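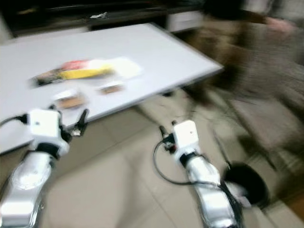 Head camera view of a two-arm setup over the packaged-goods table, motion blur included.

Review: Bromum recording kit for two-arm demonstration collection
Sep 12, 2021

The Bromum kit is a head camera mount, a recording box and a desktop program for checking and cutting demonstrations. It does not include arms or a controller. We bought it in April to replace a set of scripts that had grown past the point where anyone wanted to maintain them. Since then we have recorded 207 demonstrations with it, nearly all of them tabletop handling of small retail packages: pick up, turn, place, hand over from one arm to the other.

Setup

Mounting took most of a morning. The camera bracket has two tilt joints and a locking screw on each. The screws hold well, but the tilt scale is printed on the underside of the bracket, so reading it means leaning under the head with a flashlight. Write the angle down once and mark it with paint pen.

The recording box takes joint positions and gripper commands over Ethernet. The manual covers one message format in detail and refers to the others by name only. We got ours working by reading the sample log files, which are complete and well labeled. The manual should have included that material.

Recording

A session starts from a foot switch. One press begins an episode, a second press ends it, and a long press marks the episode as failed. The long press is the best feature of the kit. With our old scripts, failed attempts were deleted on the spot or kept without a label, and both habits did damage to the training set later.

Camera and joint data stay together. We checked this with a tap test: close the gripper on a hard block, find the contact in the current reading, and find the same moment in the video. The difference was within 2 frames in every trial. An episode also survives a dropped network link, with the gap recorded in the log.

Blur

The main weakness is the camera. Exposure is automatic by default and runs long under ordinary indoor lighting. When the head turns, the entire view streaks sideways. In the picture at the top of this page, the table edges are doubled and the print on the packages cannot be used for anything. The grippers can still be located, and so can the items, but a model that has to tell one wrapper from another gets no help from a frame like that.

Exposure can be fixed by hand in the settings file, though not from the program itself. Shorter exposure gives a darker and noisier picture. We added a lamp and accepted the noise. Slower head motion helps more than either change, and our operators now hold the head still from the start of the approach until the grasp is closed.

Review software

The desktop program plays the video with the joint curves beneath it. Cutting is done by dragging two handles, and the original is kept. There is a blur score for each frame, which can be used to sort or to filter. It is a plain sharpness measure and it confuses a bare floor with a blurred one, so filter by hand near the threshold. Of our 207 episodes, 19 were dropped after this check.

Export goes to the Celleck format or to a folder of images with a table of values. The Ravix exporter is listed as a test feature and should be treated as one. It wrote the left and right gripper columns in the wrong order until the last update. Anyone who exported before then should go back and compare a few episodes against the video.

Compared with the Wan recorder

We had the Wan recorder on loan for a short time. Its camera is better, with manual exposure on the front panel, and its files are smaller. It has no failure label and no way to cut an episode without making a full copy. For a group collecting fewer than 200 episodes, the Wan is simpler to run. For a longer collection with several operators, the Bromum saves more time at the checking stage than its camera costs.

Remaining faults

The foot switch cable is too short for a standing operator.
The storage warning appears only after an episode has ended.
Operator names cannot be changed once a session is open.

Rating: 4 out of 5 for recording and review, 2 out of 5 for the supplied camera. We are keeping the kit and testing a different camera on the same bracket.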